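Laying a flat blue wash on a printed plan

Water on estate and harbor plans was normally tinted by hand after the linework was printed. The method below is the one I use for reproduction sheets of the Skirstead harbor survey of 1865, which has a large area of open water on the left side and a narrow channel with several tight corners. It works on any plan printed with waterproof black on cotton paper. It does not work on inkjet prints made with dye inks, which bleed on first contact with the wash.

Materials

Cotton paper, sized, already printed. I use Naltberg hot-pressed. Cold-pressed takes a wash more easily but breaks up fine hatching.
Gummed paper tape, wide.
A drawing board larger than the sheet on all sides.
Concentrated blue ink, pigment type. Vavau blue-black is dark in the bottle and dries to a clean gray-blue when thinned.
Distilled water.
A clear cup or beaker with graduations, and a thin rod for stirring.
One large round brush that holds a point, and one smaller brush for corners.
Blotting paper and scrap pieces of the same stock.

Stretching the sheet

Wet the back of the sheet evenly with a sponge and leave it until the surface loses its shine. Turn it over onto the board, smooth it outward from the center, and tape all four edges with at least half of the tape width on the paper. Leave the board flat overnight. Do not stand it up while the paper is damp – the water runs to the lower edge and the tape there lifts.

When dry, the sheet should sound tight when tapped. A sheet with a soft corner should be cut off and stretched again. Soft corners cockle under the wash and the color settles in the hollows.

Testing the linework

Touch a damp brush to a line in the margin, wait a minute, and press with blotting paper. Any black on the blotter means the print needs more drying time or was made with the wrong ink. Test again on a second line in a different part of the sheet. Toner prints pass this test but can repel the wash along heavy lines; a drop of ox gall in the water cures that.

Mixing the wash

Mix more than the job needs. A second batch never matches the first closely enough to join inside one area of water. For a half sheet I make up 200 ml of wash and throw away what is left.

Put the ink in the container first and add the water to it in small amounts. The ink is hard to judge at full strength, and every addition of water should be stirred from the bottom before the next goes in. Stir slowly. Fast stirring makes bubbles, and bubbles carried over on the brush dry as small rings.

Stop at 100 ml and paint a test strip on scrap. Let it dry completely. A blue-black wash dries noticeably lighter than it looks when wet, and the dry strip is the only one worth comparing with the original. Write the proportions on the strip and keep it. If the strip is right, the remaining water is replaced by more wash at the same strength. If it is too dark, continue with plain water and test again.

Two thin coats give a flatter result than one strong coat. Mix to half of the final depth for this reason.

Let the finished wash stand for an hour, then draw from the upper part with the brush. Pigment that has not dispersed sinks and stays out of the way. Do not stir again between the first and last stroke of a coat.

Laying the wash

Raise the back of the board on a block so that it slopes gently toward you. Dampen the water area with clean water, keeping inside the coastline, and wait for the shine to go. Load the large brush fully and draw one horizontal stroke along the top of the area. A bead of wash collects on the lower edge of the stroke. Reload, touch the next stroke into the bead, and carry it down. Keep the bead full and keep moving. At the bottom, squeeze out the brush and pick up the last of the bead with the tip.

Narrow channels are done from the closed end outward, using the small brush. Turn the board where needed so the slope still runs away from the finished part.

If a drip falls outside the line, lift it at once with the corner of a blotter. Leave marks inside the wash alone until everything is dry. Touching a half-dry wash leaves a pale patch with a dark rim, and the second coat will not hide it.

Dry the board flat. The second coat goes on the next day, starting from the same edge.

Edge tint

Many plans show a darker band along the shore. Use a separate, stronger mix for this, applied with the small brush on dry paper and softened on the seaward side with a second brush holding clean water. Work in short lengths. Tanko Oyelaran, who colored the Ogbonna series of river sheets, softened with two brushes held in the same hand, and his bands are more even than mine.

Keeping records

I number my test strips and file them with the plan. Strip 52 is the current match for Skirstead, revised 27th October after a change of paper stock. Note the ink bottle as well as the proportions.

Dark liquid in clear containers

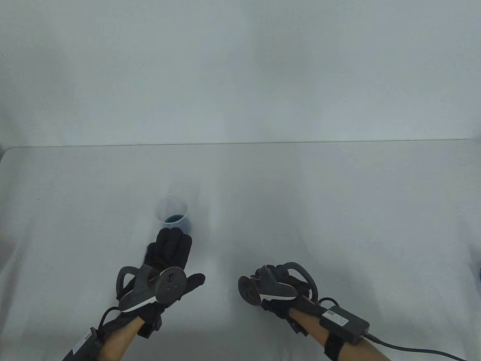
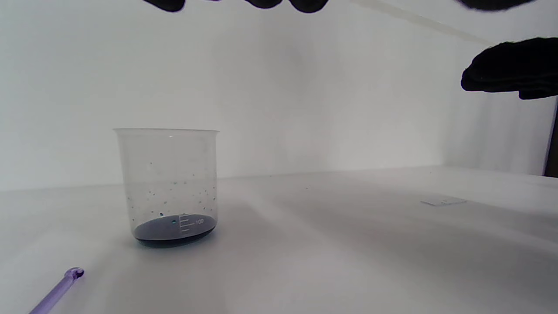
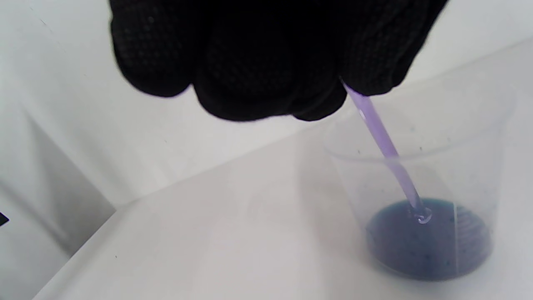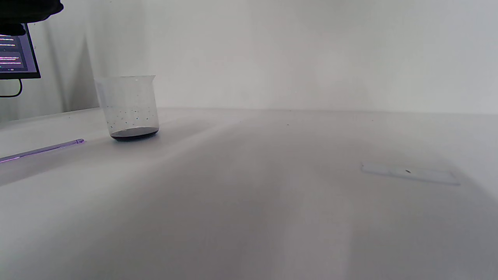
Can leftover wash be kept for the next sheet?

Leftover wash keeps for a few days in a closed jar, but evaporation and settling change its strength, so it should only be used for tests or for a separate plan. Paint a fresh strip before using it on anything printed. Discard it if it smells or shows threads.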